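The arm arrives in April and I have been unbearable about it ever since. My sister has asked me to stop bringing it up at tea. So the blog gets it instead.

For those who don't know, I work at Fondomstead, in the seed-testing room at our Tunstall site. I've been there long enough to have a favourite stool. A good part of my day is moving little green sample plugs out of trays, one at a time, and putting each where it needs to go for checking. It is fiddly, you do it with your shoulders up round your ears, and by three in the afternoon you've forgotten how to look at anything further away than your own hands.

Before anything gets bolted down, Ha-neul Ki from our projects team has built the whole job on the computer. Table, arm, tray, even a rough sort of room to put it in. Ha-neul runs it on the big screen at lunch and people wander over with their sandwiches.

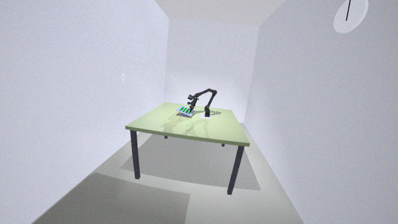
I went in expecting to be bored and came out having missed most of my break. You can change things! Callum Tapley said the tray ought to be nearer the arm, so Ha-neul shifted it and ran it again while he was still talking. When we got the new label printer (those of you who were here for the label printer saga will remember) it was simply there one morning, facing the wrong way, with the lead stretched across the walkway. This time we've had two sessions of moving things about before a single real bench has been touched.

The simulated table is a lovely yellowy green, by the way, and I've put in a request for a real one. No reply yet.

Cremilda Rezende asked the question the rest of us were stepping round, which was what happens to the four of us who do trays now. Ashley Bunting, who manages the room, had a proper answer ready. Nobody's hours are being cut. The arm takes the moving and we keep the looking: grading, odd results, phoning growers when a batch comes up strange. Two of us will be trained to set the arm up and stop it when it's in a muddle, and I put my hand up so fast I knocked my tea over.

Cremilda wanted it in writing and got it in writing, and I think she was right to ask. I'm keen on this thing but I'm also fifty-three with a mortgage.

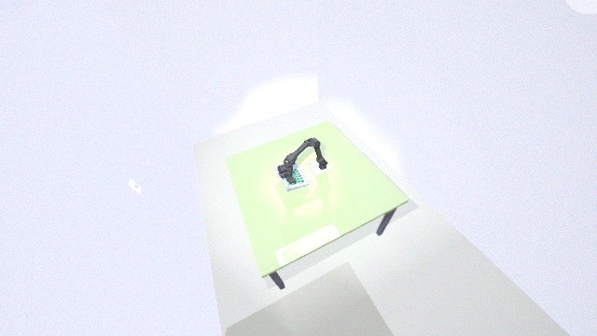 The simulated arm over its tray of green bits, seen from up high.

I worked out what I'm getting back. We handled 1,455 plugs between us in our busiest week last spring, and every one meant a reach, a pinch and a reach back. My right thumb knows all about it. I used to do stretches in the corridor, 20 at a go, until Callum joined in and started counting aloud like a PE teacher.

What I hadn't expected is how much we'd have to explain. When you've done a job for years you don't know what you know. Ha-neul asked how we decide which plug to take first and all of us gave different answers. I go along the back row. Cremilda starts at a corner. Callum, it emerged, just takes whichever one he fancies, and has done since he started. We had a very enjoyable argument about it and now there's an agreed order pinned above the sink, for people as well as for the arm.

Osamu Uchida came over from the Gesoslow site to have a look too. They've had an arm of their own for a while, and he was good company and very frank. His advice was to keep one bench set up for doing it by hand, so that new starters learn what a good plug feels like. Ashley wrote that down. He also said the first month is slow and everybody stands around watching it, and to let them. 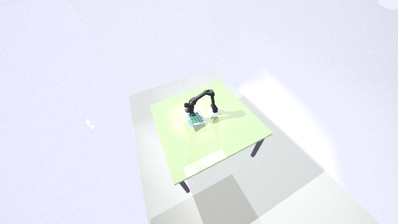

I've been reading the setup notes in bed, which has not gone down well at home either. There's a lot in there about gripping softly enough, and I keep thinking of my first supervisor telling me to hold a plug as if it owed me nothing. I never understood what she meant, but I did stop squashing them.

Training starts the week before the arm comes. I'll be learning how to pause it, how to restart it, and what to do if it drops something (pick it up, I'd have thought, but there's a whole page). We still haven't settled on a name. Callum wants Vovon, which was the make of the old kettle. I'm holding out for something with a bit more dignity, so if you've got suggestions, put them in the comments and I'll take them in with me.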